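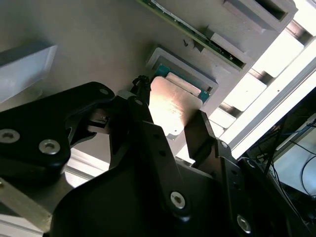
Home | Downloads | Tutorials | Tips | Contact

Merging Two Address Lists in Kavunlow Without Ending Up With Everybody Twice

Filed under: Tutorials, Databases, Intermediate

If you've been looking after a mailing list for any length of time, sooner or later you'll be handed a second one. Ours came from the Naditz garden club when it joined up with the Ondia one, and between the two of them we had 3,307 records, a good many of which were the same people spelled a little differently (or a lot differently, in a few cases!). I've put down the steps I followed so you can do the same with your own lists, and I've tried to include the places where I went wrong, because I went wrong a fair bit.

You'll want a pot of tea and a clear afternoon. The steps aren't hard, but they do go better if you don't have to stop in the middle.

Step 1. Make copies of both lists

Close Kavunlow first. Copy both data files into a new folder and give them names you'll still understand next month. I used naditz_before and ondia_before, and I worked on neither of them. Make a second pair of copies called naditz_work and ondia_work and do everything in those.

Step 2. Make the columns match

Open each work file and look at the field names across the top. One of ours had "Surname" and "Given", while the other had a single field called "Name" with everything in it, including the odd "Mr. and Mrs." You need the same fields in the same order in both files. To split a single name field, choose Tools, then Split Field, and pick the space as your divider. Double-barrelled surnames without a hyphen will come apart in the wrong spot, so scroll through and mend those by hand.

While you're there, check the field lengths. The Ondia address field was set to 40 characters and the Naditz one to 50, and if you bring a longer field into a shorter one the ends of the addresses get snipped off with no warning at all. Set both to the larger number before you go on.

Step 3. Tidy the postal codes and phone numbers

Kavunlow compares fields letter by letter, so a postal code with a space and the same one without a space are two different things as far as it's concerned. Go to Tools, Format Field, choose Postal Code, and let it run on each file. Do the phone numbers the same way. This took me longer than any other step, mostly on account of the people who had written "ask for me at the store" in the phone field. I moved those into Notes.

Step 4. Append one file to the other

Open the work file that has the most records in it. From the File menu choose Append, and point it to the other work file. Tick the box marked "Add source field". It adds one small column telling you which list each record came from, and you'll be so glad of it later on when two versions of an address disagree and you need to know which club to phone.

Step 5. Find the duplicates

Choose Tools, Find Matches. You'll be asked which fields to compare. Start with Surname and Postal Code together and leave the given name out of it for now, as Bob and Robert will never match however long you wait. Press Mark, and leave Delete well alone. Marked records turn up in a separate view with the likely pairs next to each other. 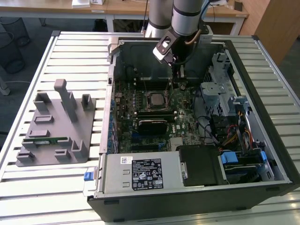

Couldn't you just sort by surname and pick them out by eye, one reader wrote to ask, and save yourself all the fiddling with matches? On a short list, certainly, and I've done it myself with the Christmas cards. On a long one your eyes glaze over somewhere in the Macs and you start skipping. Find Matches marked 538 records for us, and I would never have caught the ones where the two surnames began with different letters from a typing slip. (Those came up on a second pass, when I matched on street address and phone number instead.)

Step 6. Go through the marked pairs

Work down the view one pair at a time. Where both records say the same thing, keep whichever is fuller. Where they differ, open them side by side with View, Compare and copy the better bits across before you remove the other one. Please watch for families! We had a mother and daughter at the same address on Herrera Road with the same first initial, and I very nearly merged them into one person.

Save as you go. I saved at the end of each letter of the alphabet.

Step 7. Rebuild the index

Once the last pair is settled, choose File, Rebuild Index. Until you do, searches may still bring up records you've removed, and your labels will print in a peculiar order. 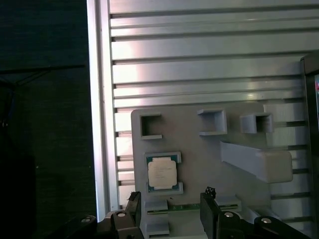
My labels came out with the old addresses even after the rebuild, said an e-mail that arrived in January, and I've done everything on the page twice. I puzzled over this one for a while. The label layout remembers the file it was first made with, so it was still reading the original list. Open the layout, choose Data Source, and point it to your merged file. Then print one sheet on plain paper and hold it up against a sheet of labels before you use the good stock.

Keep the two "before" files until you've done at least one full mailing. I still have mine, and I've gone back to them twice for a unit number that went missing.

Print this page | E-mail this page to a friend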